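Puvitz: vector export to cloud folders
Forum: Pletosau Users / Export and Sync

Urna_desk
Members are advised that direct export to a linked cloud folder now works on free accounts. Our office sent 12 drawings this morning and all of them opened correctly. The export limit remains 40 files per month.

wi_north
Thank you for the notice. I must disagree on one point. Text set on a curve was converted to outlines in 6 of my files, although the "keep text" box was checked. I would not describe that as correct.

Urna_desk
The box applies to straight text only. The help page states this under Fonts.

wi_north
It does, in the last paragraph. A setting with that label should cover all text, or the label should be changed. I have filed a request with Puvitz.

ledger_line
Our department has the same concern. We also find that embedded pictures are reduced in size on export unless "original quality" is selected for each page.

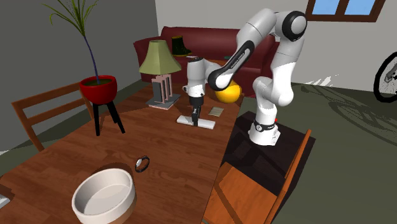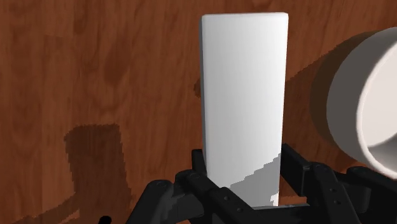

Urna_desk
Noted. Please state which version was used, as the September update moved that option to the account settings.

wi_north
Version 12 in my case. The option is still listed per page, and the account settings show nothing of the kind.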